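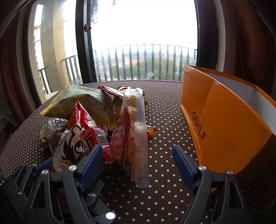
Handgreifer mit geöffneten Fingern vor den Snackpackungen, rechts die orange Schachtel

Druvitbridge – Datensatz und Beschaffungsplan

Schön, dass ihr hierher gefunden habt! Druvitbridge enthält Aufnahmen vom Einräumen verpackter Snacks, geführt mit Handgreifern an einem ganz normalen Wohnungstisch. Gleichzeitig ist dieses README unser Einkaufszettel, denn die Aufnahmen und die Anschaffungen hängen bei uns so eng zusammen, dass wir es irgendwann leid waren, zwei Dokumente zu pflegen. Wer nur die Daten braucht, liest bitte bei "Inhalt" weiter und überspringt das Geld.

Inhalt

Die Aufgabe heißt intern "Illier": verpackte Snacks vom Tisch aufnehmen und in die offene Schachtel legen. Jede Episode liegt in einem eigenen Ordner, mit Video, Greiferöffnung und einer kurzen Textnotiz auf Deutsch oder Englisch (je nachdem, wer gerade Dienst hatte). Die Notizen sind ungleich ausführlich. Die von Viorica Nikolovski sind kleine Romane und wirklich lesenswert, meine eigenen leider eher Stichworte.

Bei den Packungen haben wir uns absichtlich nicht auf eine Sorte festgelegt. Klarsichtbeutel mit Zippverschluss, aufgeblähte Tüten und kleine Bonbonpapiere verlangen ganz verschiedene Griffweiten, und genau daran entscheidet sich, welche Finger wir nachkaufen.

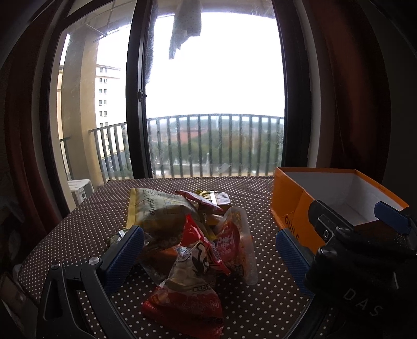
Was wir anschaffen wollen

Für die nächste Runde stehen uns 3333 Euro zur Verfügung. Das klingt nach mehr, als es ist, sobald man Versand und Ersatzteile mitrechnet. Die Reihenfolge unten ist auch die Reihenfolge, in der bestellt wird:

1. Ersatzpolster für die Finger. Die blauen gerippten Polster sind Verschleißteile, wir planen 10 Stück ein. Bitte bei derselben Form bleiben, sonst passen die alten und neuen Episoden nicht mehr zusammen.

2. Schrauben und Gelenkbolzen als gemischter Satz. Kostet fast nichts und wird trotzdem jedes Mal vergessen.

3. Speicherkarten mit 64 GB. Größere wären bequemer, aber wir lesen ohnehin nach jeder Sitzung aus, und wenn eine kleine Karte ausfällt, ist der Kummer überschaubar.

4. Ein zweites Paar Handgreifer. Svend Thygesen hat ein Angebot von Skekex eingeholt, das Nermina Kelmendi noch mit dem älteren vergleicht. Bis sie fertig ist, bitte nichts unterschreiben!

5. Snacks. Ja, das ist ein eigener Posten. Zerdrückte Tüten verhalten sich anders als pralle, also kaufen wir regelmäßig nach und heben die Quittungen auf.

Vom Gesamtbetrag bleiben 10 Prozent als Reserve liegen. Über die Reserve entscheidet Doina Gashi, am besten per Mail und mit einem Satz dazu, wofür das Geld gedacht ist.

Noch nicht entschieden

Ein fester Roboterarm steht auf der Wunschliste, in diesem Budget hat er keinen Platz. Sneha Rastogi sammelt bis April Preise für Miete und Kauf. Wer Erfahrungen mit Wartungsverträgen hat, schreibt ihr gern, auch wenn es nur eine Warnung ist.

Offen ist außerdem das Licht. Wir nehmen vor einem großen Fenster auf, und der Himmel dahinter wird leicht zu hell. Ob wir Lampen kaufen oder erst einmal den Tisch umstellen, möchte ich in Ruhe ausprobieren – Umstellen wäre jedenfalls kostenlos.

Bekannte Einschränkungen

Gegenlicht, spiegelnde Folien und Greiferteile, die Packungen verdecken, kommen vor und sind nicht herausgefiltert. Die Aufschriften auf den Packungen wurden nicht transkribiert. Korrekturen an den Notizen nehmen wir jederzeit entgegen, am liebsten mit der Nummer der Episode im Betreff.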